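The Orange Job

Quarter to six and Tove Bach still had her coat on. Rosilton wanted an answer by six. Could the thing clear a kitchen or not. Yes or no, they'd said, no essays.

"Fruit in the basket," said Hjalti. "That's all it's got to do."

Run 240. Simulated marble, simulated aubergine. Her tea had gone cold next to teh keyboard.

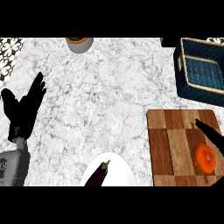

Run 240. Orange on the chequered board, basket up behind it.

She leaned in. Fifteen years of clearing up after her own kids and she'd never once watched an orange this hard.

"My mum would've done the whole worktop by now," she said.

"Your mum isn't for sale."

"Left hand's doing nothing."

"Left hand's waiting." Hjalti chewed his pen - he'd written half of it, he was allowed to be touchy. "Look at the right."

Black fingers, curled round the peel. She held her breath, stupid really, it was only pixels. 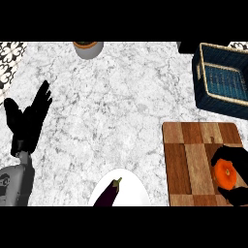 Six O'Clock

The phone went. Rosilton, early.

"Well?" said the voice. "Does it do chores?"

Tove looked at Hjalti. Hjalti looked at the basket.

"It does oranges," she said. "Ask me about the aubergine in July."

A long pause, somone typing.

"How much for just oranges?"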